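Against the Hurried Blessing

In our church in Sterkville we finish the Sunday meeting with the same sentence: "Go in peace, and serve the Lord." I have heard it maybe 500 times. By the word "serve" most people already have one arm in the coat. I do the same, so I don't write this to accuse others.

My opinion is that Christians today pray too much at the door. We pray before the meal when the food is already on the fork. We tell a suffering friend "I will pray for you" while we look for our car keys. The words are good words, but they are said by people who are leaving. I believe this does some harm to us, and I want to explain why.

When I came to this country I lived for two years with my aunt in Bastport. She belonged to a small prayer group which had the strange rule that after each request they had to be silent until somebody really wished to speak. It was terrible for me. My English was weak, and silence in a foreign language feels like an exam. But after some months I noticed that I remembered the requests. On a Saturday I would be in the bus and think, today is the operation of Mrs. Šindelář's brother. I did not have a list. The silence had put it in me.
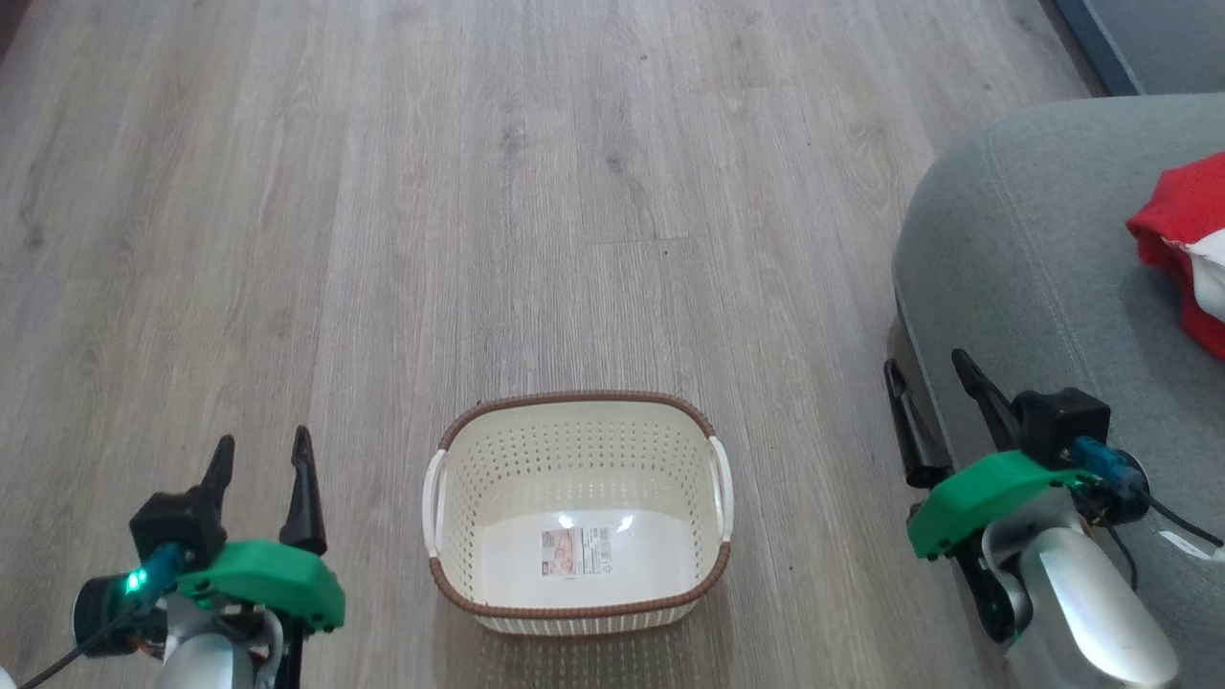 Prayer of this kind needs time which has no other purpose, and this is exactly what modern families say they don't have. I understand them, because I have children also. Still, I am not convinced that the time is missing. I think we have it, and we are afraid of it. The day is full of small openings, and we fill them at once. An empty basket on the floor, cream plastic with a brown braided rim, is in my house a command: something must go in it, and quickly. I look at an empty ten minutes in the same way. I take the phone, I answer a message which could wait, and then I say to my husband that I had no moment to pray today.

Some readers will answer that God hears the short prayer too. Of course He does. Peter was sinking and he said only "Lord, save me," and it was enough. Nehemiah prayed in front of the king between a question and an answer. I don't want to take these prayers away from anybody, and a mother with a crying baby should use them with a clean conscience. But Nehemiah had fasted and wept for days before he stood in front of this king. The short prayer came out of a long one. We like to copy the second part of his story.
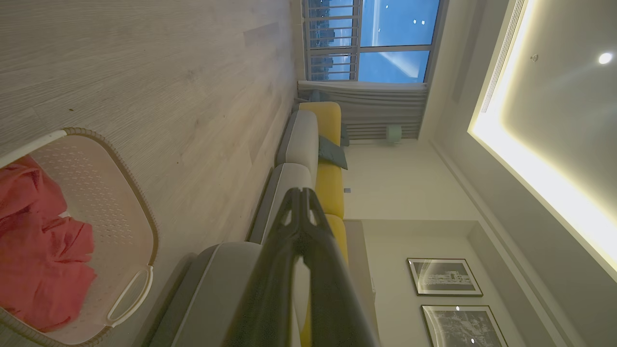

There is also the question of what our children learn. My friend Amarachi Bashir teaches the younger class at our church, and she asked them once to draw a person who prays. Almost all of them drew somebody standing. One boy drew his father with a bag on the shoulder. She showed me the drawing with love, and we laughed, but I thought of it the whole evening. A child cannot see what is in our heart. He sees where our feet are pointing.

I also have a small quarrel with the prayer apps. Many people in our church use one called Sunik, which sends a verse and gives you two minutes with soft music. It is better than nothing, and for my neighbor it was the beginning of faith, so I must be careful what I say. But the music stops, and a voice says "well done." I don't want to hear "well done" after two minutes. I have only sat down!

What I would like is quite modest. Let the pastor say the blessing and then let us stay in our seats — one minute would be enough for a start. Let the person who promises to pray for a friend do it right there, on the parking lot, with the cold hands. And at home let one chair be used without the phone. I have tried this in the mornings since April, with many failures. Most days I think about groceries. On some days, after the groceries, I begin to pray.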